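Notebook, bindery bench — May

Glue tests for the Sorimton ledgers, continued

Started 8:40. The humidity in the room is better than last week, the paper lies flat without fighting me.

First I looked at the strips I left under weights overnight. Wheat starch paste, cooked one part to five, on the old rag paper: very good. The strip bends and the repair bends together with it. Same paste on the wood pulp paper of the later volumes: there is cockling along one side, and a faint tide line where I was too generous with the brush. Methyl cellulose on the pulp paper: no tide line, but I could lift the corner with a fingernail. So it is still the old problem. What holds well is too wet, and what is dry enough does not hold.

Si-eun suggested to mix them, more paste than cellulose, and put it on the tissue and not on the page. Let the tissue lose some water on the blotter, then lay it. I tried it on 9 strips cut from the spoiled endpaper (not from the ledger, please do not worry, Miroslava). They are now under the small press, between blotter and polyester web. I will open them tomorrow and not before. Last time I opened them after three hours and I learned nothing.

Volume 3. The sewing is broken at the first two sections and the rest is sound. I would like to leave the original sewing where it is and only re-attach the loose sections through the old holes. Joon-young thinks we should take the whole text block down and sew again on new tapes, and I understand why, he must deliver a book which can be opened flat for the scanning. But the thread is linen and still strong, I pulled it quite hard. I wrote my opinion on the job sheet and he can write his under mine.

One strange thing in this volume. The page numbers go up to 600 in one hand, brown ink, and after this another clerk begins and he makes his sevens with a bar. He also leaves a much wider margin, so the edge damage did not reach his figures at all. A wasteful man, but I am thankful to him.

The spine leather is red rot, no surprise. It comes off on the fingers like cocoa powder. I consolidated a small patch at the tail with the usual cellulose ether in alcohol, two thin coats. The colour got darker, but I think it is acceptable. Wait and look again in daylight, the lamp at my bench makes everything too warm.

Things used up or nearly:
Japanese tissue, the thin one from Nogueira, half a roll left. The thicker one is fine.
Blotters. The ones in the lower drawer are stained, do not use them against a text block.
Linen thread 18/3, one card.
The bone folder with the chipped tip — who is still using it? It scratched my test board. I put it in the tin with the broken needles.

Do-yoon called from Histico at 11:15. They want to know if the boards can be kept. I said yes for the front board. The back one has delaminated at two corners and some insect has been in it, old holes, no dust falling when I tap. I can inject paste into the corners and clamp them. It needs a day for each corner if I do not rush, and I also need the good clamps, which Ye-ji has for her map case until she finishes it.

Their inventory number for the volume is 1631, pencilled inside the front board. Our sheet had the last two digits the other way around. I corrected it on the sheet and on the box, but not on the computer. Someone with the password, please.

After lunch: pared leather for the reback, calf, still too thick at the joint. I stopped when the knife began to drag. Stropped it, and then my hands were tired, so I made labels. Cooked new paste at 3 pm, strained it twice, it is in the fridge with the lid on. Please write the date if you take from it.

Tomorrow: open the strips, ask about the clamps, finish paring before the coffee and not after.

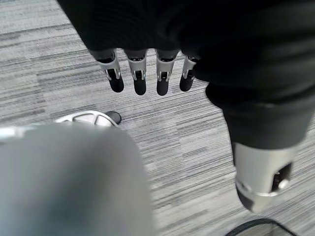
Four fingers, dark cover, striped carpet.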